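Two-arm teleop: how many demos before you train?

kirus_bench
Jan 31, 2023
Hi all! I've been driving our pair of arms by remote control since November, and I have 155 recordings of both grippers working on one thing together. Volton (our name for the setup) still has no trained policy, so I'd love some advice before I go on.

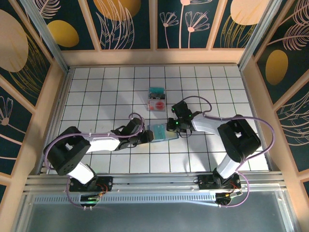
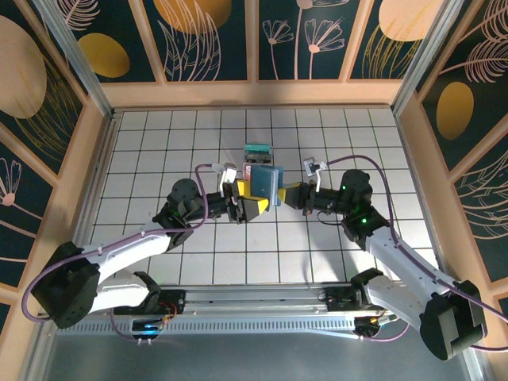
My worry is timing. My left hand always leads a little, and I'm afraid the arms will learn that too.

Liang
Lovely setup! I'd go to 500 before training anything - two arms need far more than one, in my experience.

nasitz
I'm going to disagree with Liang, kindly. Train now, watch it fail, then record the bits it fails on. I threw out 16 evenings of driving by waiting too long.

Liang
Fair, but a weak first policy taught me nothing at all.

kirus_bench
Thank you both! I'll train tonight on what I have, and do around 5 slow ones with the right hand leading. Does anybody mix speeds in one set?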